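To: Prurisley residents' list
From: Oratile Potgieter, Building Services Office
Subject: Re: Items left in the front-loading machines, and shelf stock on the ground floor

Dear residents,

The Building Services Office has received several messages this November concerning the shared laundry at Prurisley. The message quoted below is typical of them, and with the writer's permission I am answering it on the list. Messages sent to the office after 4 p.m. are read the next morning.

Gerrit Rampersad wrote:
> I went down at 7 a.m. with two full baskets and a machine I wanted
> to use still had cloths in it. I took them out and put them on
> top, and later I had a rather sharp note under my door. What is
> the rule? How long must one wait before touching another person's
> washing? And may small things be left in a drum at all? My own
> household has lost 11 socks and a tea towel since we moved in.
> I would also like to know if the drinks shelves are going to
> stay where they are.

The rule in force is the one adopted when the Khumalo wing was opened. Washing may be removed by the next user once the cycle has been over for a quarter of an hour. It is to be placed in a clean basket and never on top of a machine or on the floor. Mr. Rampersad was within his rights to remove the cloths. The basket was the part he missed, and I hope the writer of the note will let the matter rest there.

As to small items, the difficulty is usually one of attention. A full load is hard to forget, but two or three cloths settle at the lowest point of the drum, and a person looking in while standing upright will often miss them. Residents are asked to bend down and look before they close the door on a new load, and again when they empty it.
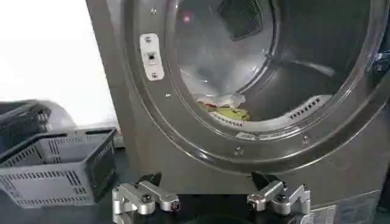 Gerrit Rampersad has since added, in a second message, that his wife found one of the missing socks folded inside a pillowcase, and that looking into the drum would not have helped in that instance. He proposes that pillowcases be turned inside out before they are put in. He also asks that the office stop using the phrase "abandoned washing," which he considers too strong for a tea towel.

Both points are accepted. The notice on the laundry door will be reworded to say "washing left behind."

I turn now to the sorting of colors, which was raised in four other messages. The office cannot settle disputes about dye. Residents who use a machine after someone else's dark or brightly colored wash do so at their own risk, and a piece of white cloth left in by mistake may well be washed with the next person's colors. Please separate white pieces from colored ones before you come down. The sorting table is narrow and is needed for folding. 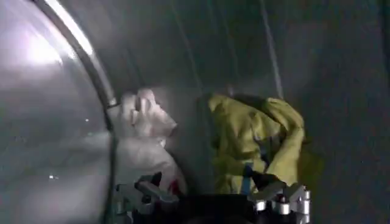
Cleaning cloths are a separate matter. Those belonging to the building are washed by the office and should be left alone if found. Households that wash their own cleaning cloths should shake them out first, outdoors if possible, and should not mix them with bedding. Fabric softener is to be kept out of any load of cleaning cloths, as it leaves them poor at taking up water.

The cost of a wash remains 66 cents on the Hista card. The limit for one load is unchanged. Cards can be topped up at the office window until 5 p.m.

On Mr. Rampersad's last question, the shelves of drinks will remain on the same wall. Gonura, which supplies them, was asked in the spring to move the lower rows and has declined. Residents are free to buy from the shelves while they wait for a wash, but open bottles and cans should be kept off the machines and the folding table. Sugared drinks are difficult to remove from the floor — and more so from a clean sheet.

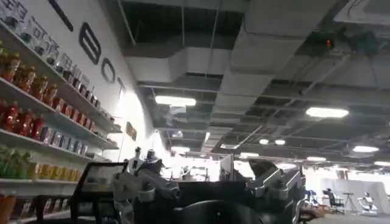
Payment for drinks is made to Gonura and cannot be taken from the Hista card. Questions about prices or missing stock should go to Gonura directly. The office holds no keys to its storeroom.

Finally, a word on doors. When you have emptied a front-loading machine, please leave its door wide open so that the drum can air. Wipe the ring around the opening with a dry cloth, paying attention to the lower part, where lint collects. Before the door is closed for the next wash, check that nothing is caught in the ring.
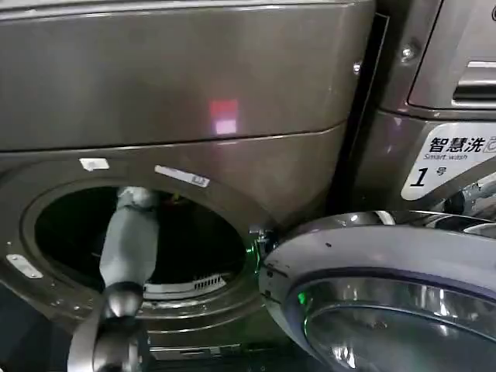

Front-loading machine with the door open.

Replies may be sent to the list or to the office window.

Oratile Potgieter
Building Services Office, Prurisley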